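Gripper talk, my notes. Don't read these word for word!

Slide 1. Hi everybody. Skip the bio, they have the program. Say thanks to the Estlow folks for the slot and get going, this one always runs long.

Slide 2. So, what we wanted to know: if you keep the arms the same and swap only the fingers, how much better does laundry get? We tried 2 sets, the Dasuvine fingers and the Radex fingers, on a top loader in a regular cramped laundry corner. I love this setup because a top loader is mean to a robot (you have to come up and over the rim, and the elbow wants to be exactly where the wall is).

Slide 3. Numbers. 74 pickups per set, same clothes both times. Dasuvine dropped fewer, Radex was quicker to let go. Say it slowly, people write this one down. Somebody will ask about wear, and the answer is we stopped well short of 2,000 cycles so I can't tell them much.

Slide 4. Pictures. Let them look for a second before talking.
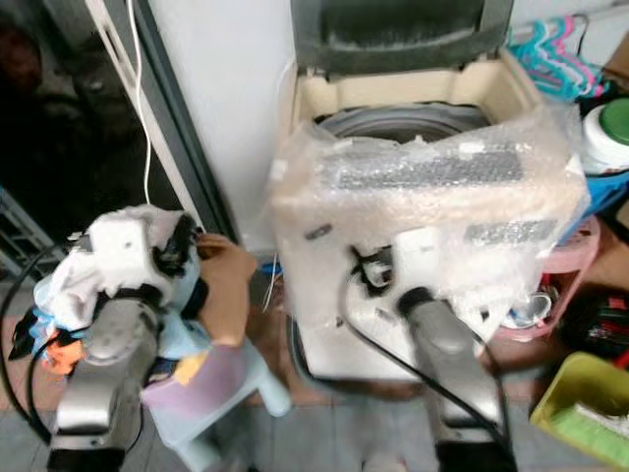
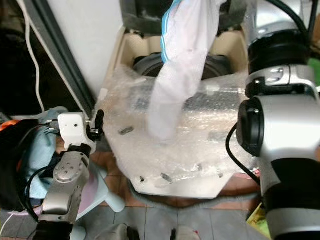
Two-arm setup at the top loader, bubble wrap over the machine.

Point at the bundle in the left gripper on the first one. Mixed fabrics bunched up together are way harder than a single shirt, and the camera has a rough time telling where one piece stops. Then the second one, where the right arm is so close it takes up a whole side of the view. We lost a lot of planning time to that! Mention cables here too, they loop more than you'd like and I would route them differently next time.

Slide 5. Controller stuff. Keep it short. We ran Parisi for everything and changed the grip force 3 times back in April before we left it alone. If I had to do it over I'd set the force per fabric from day one.

Slide 6. What I'd buy. Dasuvine for towels and heavy things, Radex for anything thin. Ask who in the room has tried socks. Then questions, and leave slide 3 up while they ask.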